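Repainting a rental before move-out, worth it?

mudpie_flan
Lease on our Flanville place ends in May and the deposit is 1,000 dollars. One bedroom is dark green (my doing, I love it). Do I paint it back myself or let them charge me?

Brostlow_Bill
Paint it. They charged me 400 for a room smaller than yours.

igodoy
Disagree! Check the lease first. Mine said they repaint between tenants no matter what, so I left it alone and got everything back.

Brostlow_Bill
You got lucky. Mine said that too.

mudpie_flan
Ugh. Lease says "neutral walls" and that's it. I priced primer and two coats at 110 with rollers, so I'm leaning toward doing it. I'd start with the wall by the window

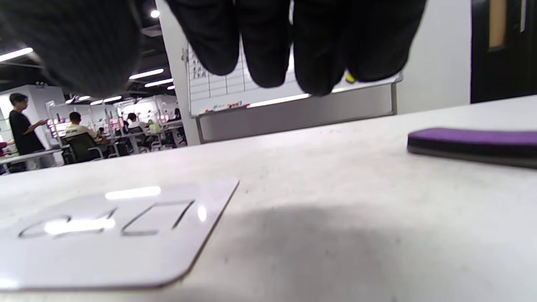

and then do the trim last, unless somebody thinks trim goes first?

igodoy
Trim first, always.

Brostlow_Bill
Trim last. And get the landlord to okay the color in writing.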